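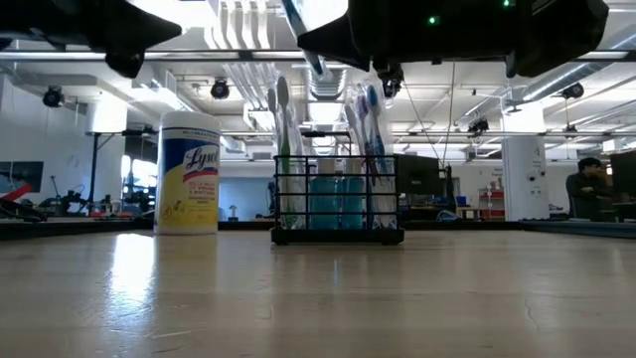

Open house at Sarnov, part two: the kitting station

The first part covered the drive up and the morning talks. By early afternoon most of the crowd had gone to the Lullitz stand for coffee, so I spent the better part of an hour at the two-arm table near the column marked 4.

The job is kitting. Wrapped toothbrushes go upright into a black wire basket, at both ends, with two bottles of blue-green liquid side by side between them. A canister of Lysol wipes stands to the left of the basket. As a test load it is better chosen than it looks. The bottles hardly matter. The clear wrappers are the problem, as they crinkle and lean outward well above the rim, and each one changes the free space for the next.

The operator quoted a cycle of 27 seconds per item, measured over 3000 picks during commissioning. I timed a few on my watch and got 29, which I would call agreement. The stated payload is far beyond anything in the basket. I asked about grip force and was told it is set per item class and stored in a table, with no adaptation during the grasp. That surprised me. The older Gilchrist cell I used to maintain did the same thing, and we retuned it every time a supplier changed film.

Other notes:

Glare. The tabletop is glossy wood and throws back a good deal of the overhead light. I would have put a matte mat down. The answer was that Emer, their vision package, masks the bright areas. Fine, but masking also throws away data.

Insertion angle. The brushes come in slanted from above. With a grid front there is some risk of catching a wrapper on the wire. They claim almost 80 baskets between faults, and I did not see the log.

Noise. Low enough to talk over at normal volume.

I have asked for the fault log and the gripper drawings. The parts bin demo was closed by the time I got over there, so that will have to wait until they run it again in March.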